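Rastcombe Textile Reuse Project
Second progress report to the Cliltine Fund
Sep 10, 2018
Prepared by Tyra Kristiansen, project lead

1. Collection

Donations held up better than planned through the summer. We took in 2,656 pounds of clothing and household fabric by the end of the period, against 1,648 pounds in the first report. Most of the increase came from the bin at the Eklund parking lot, which was moved closer to the entrance in June. The Brorken Street bin is still slow. It fills with plastic bags and books, and sorting those out takes up most of a morning.

We have stopped accepting pillows and comforters. The repair shop cannot wash them and the county recycler will not take them from us. A new sign is up at both bins, and the website wording has been changed to match.
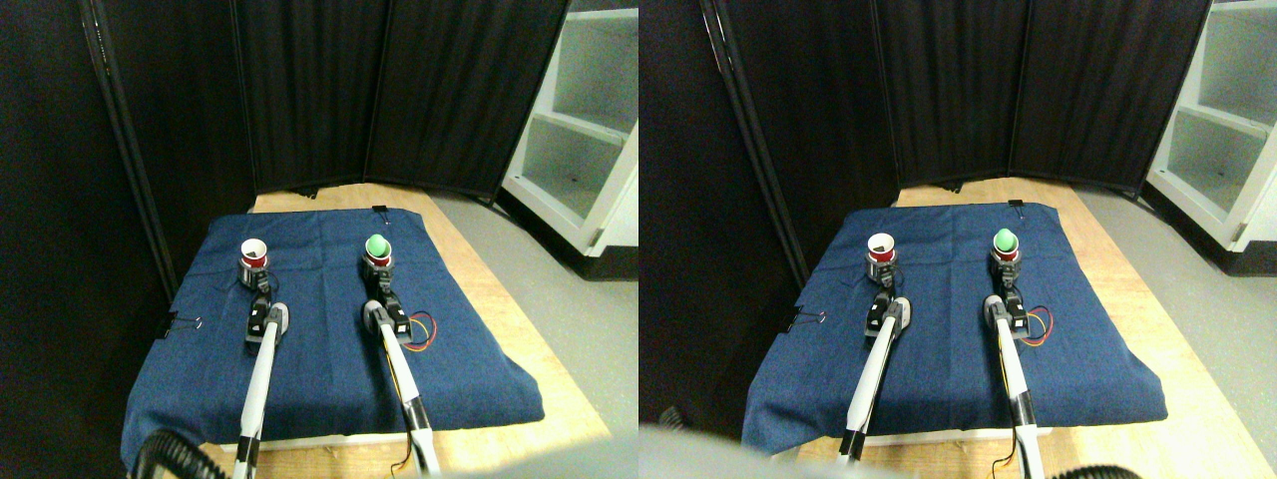 Denim remains our largest category by weight and the easiest to find a use for. Jeans with good seats and knees go to the sale rack, and the rest are cut up for patches or sewn into larger pieces. Customers ask for table coverings more than anything else made from it. A dark blue cloth spread over a light wood table, with the front and one side hanging down, is how most of them say they would use one, so we are now hemming to that kind of drop and have given up on the runners, which did not sell. We have also begun setting aside heavier black fabric, which two theater groups have asked about.

2. Repair classes

Ottar Wikström taught the basic mending class through June and took over the machine class after that. Attendance was steady, and 50 people finished at least one full course. The evening class had a waiting list both times it ran. The daytime class did not fill, and we would like to drop it and run a second evening session in its place.

Two of the older sewing machines are out of service. One needs a new motor and the other has a cracked base plate that is no longer made. We bought a used replacement for the first and are looking for parts for the second. Until then the machine class is limited to six people at a time.

3. Budget

Spending is under plan in wages and over plan in transportation. The van needed brakes and a new battery, and the repair bill came to $800. We covered this from the equipment line, where the shelving cost less than the estimate. No change to the total grant is requested — only your approval to move that amount between lines.
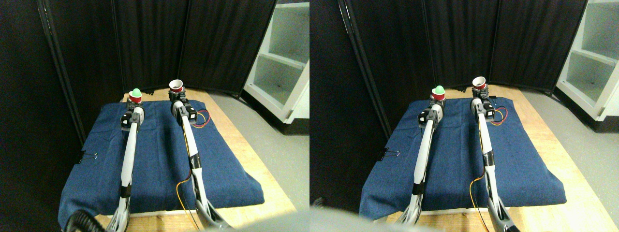
The sale rack brought in enough to pay for thread, needles and laundry supplies for the whole period, with a small amount left over. We expect this to drop in the winter, when fewer people come in on foot.

4. Next period

The main job is to find a second sorting space. The current room is full by the middle of each week, and bags end up stacked in the hallway, which the building manager has asked us to stop. Ottar has looked at a unit behind the Eklund lot. The rent is acceptable but it has no heat, and we are waiting on a quote for that.

We also plan to settle what to do with the Brorken Street bin. If it is still mostly trash at the end of the next period we will move it. The third report will include class figures by session, as you requested.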